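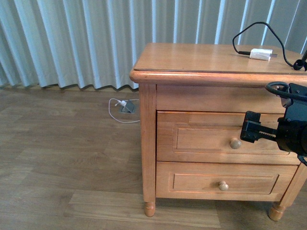 Sturley House — Furnishings Working Group
Minutes of the March meeting, held in the ground floor office, 2.00 pm

1. Apologies and previous minutes
Apologies were received from the lettings office. The minutes of the February meeting were agreed with one correction: under item 4, "bedside lamps" should read "bedside tables".

2. Matters arising
2.1 Curtain hems. The supplier has agreed to take up the pleated curtains in the rooms where they were delivered too long. Rooms already hung correctly are to be left alone.
2.2 Floor sanding. Deferred to the summer closure. Felt pads to be fitted under all furniture feet in the meantime.

3. Bedside tables
3.1 The group considered the two-drawer wooden bedside table supplied by Viltden as the pattern for the east wing. It was compared with the open-shelf model from Norðdahl, which had been in use in the west wing since October.
3.2 Points noted on the Viltden table: round wooden knobs, one to each drawer; recessed drawer fronts; turned bun feet; overhanging top with a rounded front edge. The overhang was thought sufficient to keep small spills off the upper drawer. The moulding around the drawer panels will collect dust and must be added to the weekly cleaning sheet.
3.3 Drawer action. The upper drawer had been reported stiff on 9 of the tables received so far. Candle wax on the runners cured all but 2. Those are to go back to Viltden under the delivery terms.
3.4 Knobs. Each is held by a single screw from inside the drawer. Several had worked round in use. Agreed that a spring washer be fitted behind each screw head before the tables are put into rooms. Replacement with metal handles was discussed and not supported on grounds of cost and appearance.
3.5 Finish. The light finish marks less than expected. Cups left without a mat produced a faint ring which came off with a damp cloth. No wax or spray polish to be used until Viltden confirm in writing what the lacquer will stand.
3.6 Decision: Viltden table adopted for the east wing. The Norðdahl tables to remain where they are until worn out.

4. Power at the bedside
4.1 It was reported that residents put phone adapters and leads on the table top, where they slide off behind. Three options were put forward: a hole drilled in the back of the table, an adhesive clip under the rear edge, or no change.
4.2 Drilling was ruled out, as it would end the guarantee. Clips to be tried in 13 rooms and reported on at the May meeting.
4.3 Floor outlet boxes. Covers are to be kept shut when not in use and must remain reachable with the curtains drawn. Where a table stands over or against a box it is to be moved sideways. Housekeeping to check at each room change.
4.4 Adapters left behind by residents are to be labelled with the room number and passed to the front desk — not put away in the drawers.

5. Order and delivery
5.1 The full east wing order comes to around 100 tables, including spares. Urham have quoted for carriage and for taking away the packaging. The quotation does not include carrying above the first floor.
5.2 Agreed to ask Urham for a revised price with upper floors included. If this is not received before the April meeting, house staff will carry from the first floor landing.
5.3 Tables to be lifted by the sides of the body, with drawers taped shut. They are not to be lifted by the overhang of the top or dragged on their feet.

6. Any other business
6.1 Spare knobs and screws are in the blue cupboard outside the linen room. Numbers taken are to be written on the card inside the door.
6.2 The request for a second mirror in the double rooms was carried forward.

The meeting closed at 3.25 pm. Next meeting in April, same room.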